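# Budget for the Counter, Then for the Arm

May 1, 2026
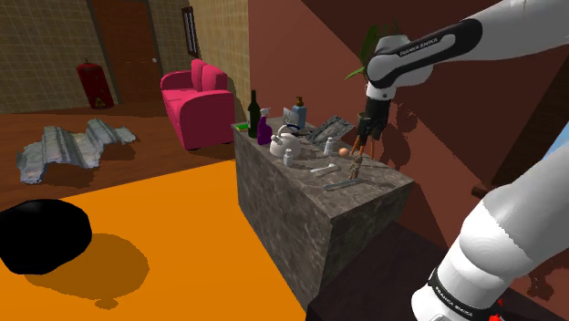
*A simulated arm over a crowded counter, with a teapot, bottles and a jointed wooden-looking figure within its neighborhood.*

Most equipment requests I read start with the arm. There is a model, a quote and a delivery estimate, and then a last line called "other" with a number in it that somebody guessed. I think the order should be reversed, and I think small labs and small companies lose real money by leaving it as it is.

I spent several years reviewing purchase plans at Casevix, and I now do the same work part time for the Lestow shared workshop. The plans have the same hole in them. The arm is priced to the dollar. The work the arm is supposed to do is described in one sentence, usually "pick and place of household objects."

That sentence covers a lot. A teapot with an arched handle is one kind of job. A knife-like piece of metal lying flat on stone is another, and a gripper that handles the first may have no good way to get under the second. A small round object can roll. Until someone writes down which of these matter, nobody can say which gripper to buy, or whether one gripper is enough.

My first suggestion is to spend on simulation before hardware. A rendered counter full of clutter costs staff time and some computing. It lets you move the base, change the height of the surface and find out whether the arm reaches the far end past a tall bottle. Doing this with a real arm means unbolting it. At Lestow we put 205 hours of staff time into the simulated version of our last cell before we signed anything, and the plan changed twice. The second change was moving the mount to the other side, and it would have been expensive to discover later.

There are limits. Simulated friction is a guess. Liquids are mostly left out, and soft things like sponges are often treated as if they were solid. If your work depends on those, put real test time in the budget early, even if it is only a week of rental.

My second suggestion is to price the ordinary things. Palamarchuk, the regional training center, sent us its plan last November for comments. It had a full page on the arm and no line at all for the objects it would handle. We asked them to add one, and it came to $478 for the first set, plus the same again for breakage over a year. That is small next to the arm, but without it the arm sits idle while someone files expense reports for dishes.

The same goes for spare fingertips, a mount that does not wobble, a stop button where a person can reach it, and the floor space around the base. We allow some 600 hours a year of technician time for each arm at Lestow. People object to that figure until they have run one for a year.

My third suggestion is less popular. Do not buy 2 arms in the first order. The discount is usually modest, and the second arm locks in every mistake made with the first. Cornska, our software supplier, priced its license per arm, so the second one raised a cost we had not yet learned to use well. We waited a year and bought a different gripper with the second arm.

Some managers will say that this makes the plan slow and that grant money has to be spent by a certain date. I understand the pressure. A deadline is still a poor reason to buy the wrong mount. Most funders I have dealt with will let you move money between lines if you ask in writing, before the purchase.

Requests for the next round at Lestow now have to open with a list of objects and a drawing of the surface they sit on. The arm goes on page three.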